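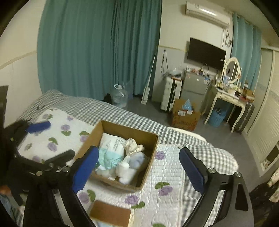

Black grippers with blue fingertip pads, and an open box on a quilted mat.

Rules for Robots That Tidy Up

Putting things in a box sounds like an easy job. You have done it many times. For a robot it is a hard job, and it also has to be a safe one. People who build and test robots follow rules so that nobody gets hurt and nothing gets broken.

What is a gripper?

A gripper is the robot's hand. Most grippers have two fingers that open and close. Some have soft pads on the tips, and the pads may have little ridges, a bit like the tread on a shoe. Ridges help the fingers hold on without pressing too hard.

Rule 1: Don't squeeze too much

A soft toy can be squashed and it will puff up again. A plastic packet might split. A robot should use the smallest squeeze that will still hold the thing up. At the Clullosside workshop, testers try a new gripper 128 times on soft things before it is allowed to pick up anything that can break.

Rule 2: Keep fingers clear

The places where metal or plastic parts close together are called pinch points. A gripper has one between its fingers, and there can be others near the joints. Keep your own fingers, hair and sleeves away from all of them, even when the robot looks as if it has stopped. It may only be waiting.

Rule 3: There must be a way to stop it

Every moving robot needs a stop button that a person can reach quickly. It is usually big and red. Anybody in the room may press it, including a child, and they should never be told off for pressing it. After a stop, a grown-up checks the robot before it starts again.

Rule 4: Ask before going into someone's room

Homes are private. Robots learn from pictures, and pictures of a bedroom can show a lot about the people who sleep there. The people who live in the home must say yes first. They can also change their minds later.

Rule 5: Write down what went wrong

Imani Rotich tests robots and keeps a notebook of mistakes. One week in February she filled 36 pages. "Most of them were dropped socks," she says. The notes help the next person to set the robot up better.

Try it yourself

Use two wooden spoons as your gripper, one in each hand. Try to lift a sock into a box, then a crisp packet with the crisps still in it. Which one needs more care? Write a rule for your spoons and see if a friend can follow it.

Words to know
Gripper - the part of a robot that holds things
Pinch point - a place where moving parts could trap you

Written by Nyokabi Rashidi

More to read
Why do robots need maps?
How a lift knows which floor to stop at
Who checks that a toy is safe?
What does a sensor do?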